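Shop Robotics, Handout 2: Cameras, Cables and a Box with a Lid
October 7, 2021

Most of you are building in a garage or at the Kuvthorpe shared shop, where the bench wobbles and the good clamps are always in use. Plan for that.

Mount the wrist camera first and tighten everything else around it. At close range it will show you a great deal of one thing and nothing of the rest, so keep a second, fixed camera beside the bench. Give each a name you can tell apart at midnight. "cam" and "cam_new" will cost you an evening.

Leave slack in the cable, then turn the wrist through its whole range by hand, power off. My own Baltance build got through 13 connectors before I learned this.

Ribbed plastic is hard on edge detection. Practice on it anyway, slowly.

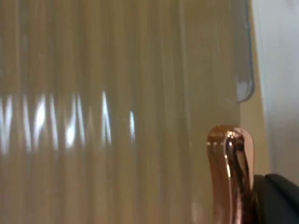
Same bench, ribbed container in each view:
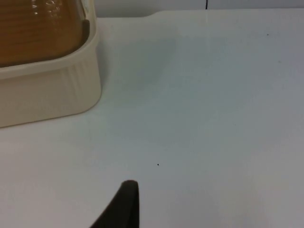
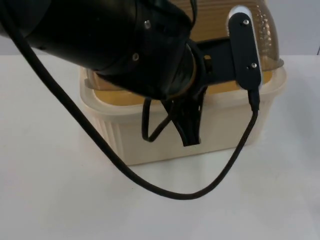 Mesfin Shiferaw wrote back that slack is fine until the loop catches a corner of the box, and that he now ties his to the forearm with a strip of old bootlace. He wants strain relief moved up to Handout 1.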